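Shared workshop benches: is anyone happy with butcher block?
Forum: Workspaces and Fitouts

mulgabench
Five of us are moving into a bigger unit in January and I've been handed the furniture, on the grounds that I once complained about the furniture. Budget is $3000 for everything. Concrete floor, power mostly from the ceiling. I'm leaning towards butcher-block tops on dark metal frames, plus one standing desk for whoever wins the argument. The room I'm copying from is laid out like so:
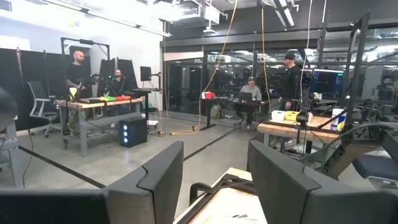
Standing desk in the middle, benches either side, cable coming down from the ceiling.

What I like is the lower shelf on the left bench. What I'd like to know is whether timber tops are worth it or whether I'll be sanding them every winter like a penitent.

pelmet_4
Worth it. We've had two Vusten tops for years and the worst that's happened is a mug ring that has outlasted the employee. Oil them when you move in, then forget, then feel guilty, then oil them again.

Your bigger problem is the floor. Yellow cable coiled on the concrete by the bench is an ankle waiting for its moment. Get hooks.

dry_joint
Disagree on timber. It moves. Ours cupped enough over one summer that a pen would roll to the middle and stay there, which was handy for finding pens and useless for everything else. Laminate on a steel frame, half the price, no feelings.

pelmet_4
Did you oil both sides?

dry_joint
Nobody oils both sides.

pelmet_4
Well, there's your pen.

mulgabench
Noted, both sides. Hooks are going on the list too. Does anyone have a view on Rarkell frames? The Joubert ones look nicer but they want a bit extra for every shelf, as though a shelf were a novelty.

tin_lid
Rarkell are fine once you've thrown out the bolts they come with. Ours wobbled until we swapped them. Joubert didn't wobble, and cost us the good chairs.

I'd also say no to the tall black panels standing on the bench, monitors or whatever they are. Two of those and you've built a fence. Arms, every time.

dry_joint
Some of us like a fence.

mulgabench
The fence stays, I've been outvoted already.
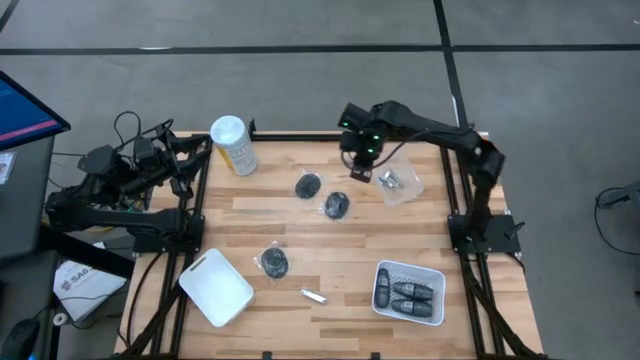 Tops are what I have to order first, so back to those. I want the strip kind, mixed colours, because a scratch on a plain pale board shows from the doorway. With tan, honey and brown all in the one surface you can be fairly careless and it passes for grain. I also like tape lines on the concrete, black on grey, so I'm stealing the idea to mark where each table lives. Our tables migrate. By four in the afternoon they're generally somewhere else.

pelmet_4
Tape's good, but buy the floor stuff. Ordinary tape lifts at the corners and collects the colour of everyone's socks.

tin_lid
Paint it. Tape is for people who can't commit.

mulgabench
We rent.

tin_lid
Tape, then.

dry_joint
If you must have timber, the Helo seconds are cheaper and the flaws are mostly underneath, where you'll be oiling anyway, apparently.

mulgabench
Hadn't seen those. Ordering 2 of the Helo seconds and Rarkell frames, and I'll pick up decent bolts on the way home.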